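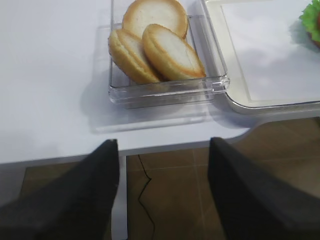

Flaggers needed, Pusgate Road closure

Tavell is hiring flaggers and night road watch for the Skidurberg end while crews reset poles and clear downed line. Start right away, work runs thru end of February 2024, maybe longer if the weather turns.

10 hour shifts, mostly nights. Must stand outside, stay awake, be ok with radio. Flagger card a plus, will train the right people. Own boots and a ride to the yard, no exeptions. Vests, paddles and lights provided.

$100 bonus after first full week. Apply at the Tavell yard, 81 Pastor Street, side door. Bring license.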